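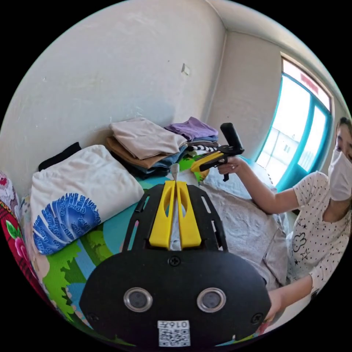
Subject: Re: [Zallow-owners] Washing the cotton cover, and does it shrink
Date: 2018-09-15

Hello all,

I answer below the questions, I hope it is easier to read this way.

> We bought the Zallow duvet set in the gray, double size. The label
> says 60 degrees but the shop told my wife 40. Which one do you
> follow? We don't want to end with a cover for a child's bed.

I follow 40 for the normal wash. I washed mine at 60 only two times, both after the flu in our house, and after the second time the cover was shorter than the duvet by the width of my hand. It did not come back with ironing. My older cover from Multari I wash always at 60 and it keeps its size, but that cloth is thicker and also less soft, so you pay in another way.

> Also, do you close the buttons before washing? Ours came out with
> all the pillowcases inside it.

Yes, close them, and turn the cover inside out first. With the pillowcases I had the same problem for years. Now I wash them in a separate load with the towels. Leave one third of the drum free - a full drum makes the creases very hard.

> Last question. Is the McKinnon filling any good for winter, or
> should we wait for the Ernirero sale?

Here I can speak only for the McKinnon, I never slept under the Ernirero. The number on my McKinnon bag is 804 grams of filling and I find it warm enough until November. After this I put a wool blanket on top. My neighbor sleeps under the same one all winter, but she has the bedroom over the kitchen.

If you wait for the sale, please look at the weight of the filling and not only at the price. In the last catalog there were two duvets with almost the same name, one with 539 grams and one with 979, and the photo was the same for both. I ordered the wrong one and the return took about 2 weeks.

One thing you did not ask. The small ties in the corners inside the cover are sewn weakly. Before the first wash I go over each one again with strong thread. It takes me one evening with the radio, and since then the duvet stays in its corners.

Does somebody on the list know if the gray is still made in the single size? The shop in our town has only white now.

With best regards from a list member in the north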